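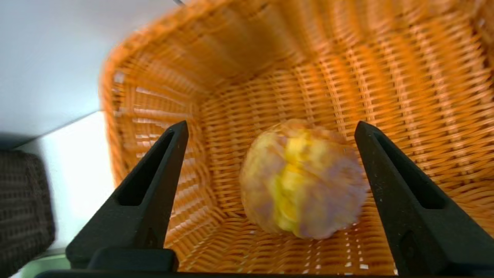
Gosthorpe, 23rd May

3. What the courts were asked to decide

We come now to the part of the study that took us longest, and which we hope will be of most use to readers who deal with small property disputes day to day. The question is a simple one to put: when goods are left behind at the end of a tenancy, how long must the landlord keep them, and what counts as fair warning before they are sold or thrown away?

Our sample is made up of 331 written decisions from the lower courts, drawn from a first trawl of nearly 700. We left out any case that settled before a hearing, and any in which the goods were never listed, as there was little we could usefully say about those. Readers who would like the full list will find it in the appendix, along with our coding notes, which we have tried to keep as plain as we could.
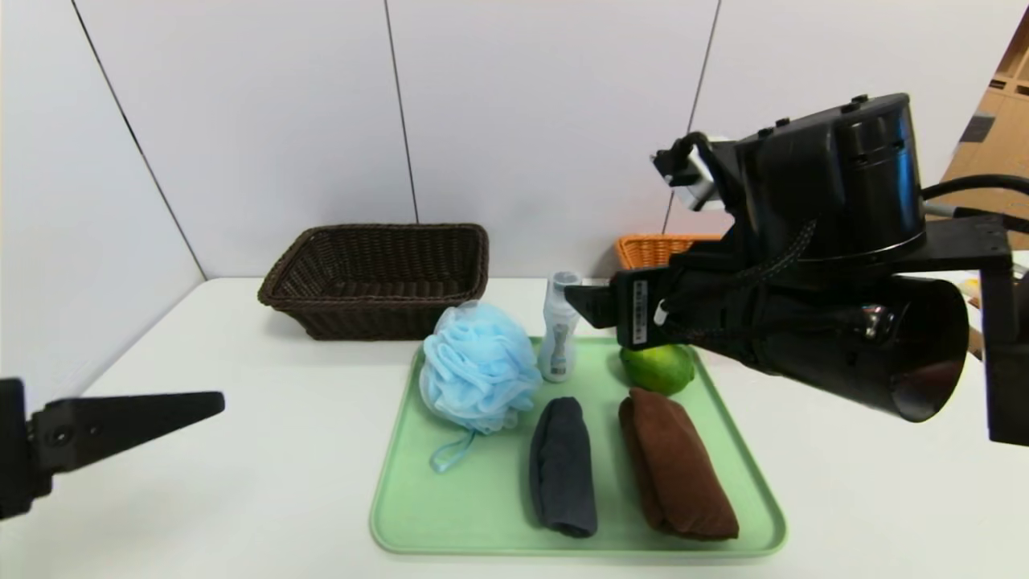 Figure 2. Small household items on a tray, including a bath pouf, a rolled towel and a lime.

Most tenants in the sample did not dispute that they had left things behind. What they disputed was notice. In the Pititz decision, which later judges cite more than any other, the landlord had pinned a letter to the door of a flat he knew to be vacant, and the court was not at all impressed. The Conneely decision goes the other way on rather similar facts, although there the tenant had replied to an earlier letter and so could hardly say she was in the dark. We have read the two side by side many times, and we still think they are harder to square than the textbooks suggest.

Value is a second difficulty. Everyday belongings fetch next to nothing at sale, and judges have been understandably slow to put a price on them. Some awarded the cost of buying the same things new, others only what a second-hand shop might have paid. In Tastwood, heard in January, the judge took a middle course and we return to her reasoning in section 4.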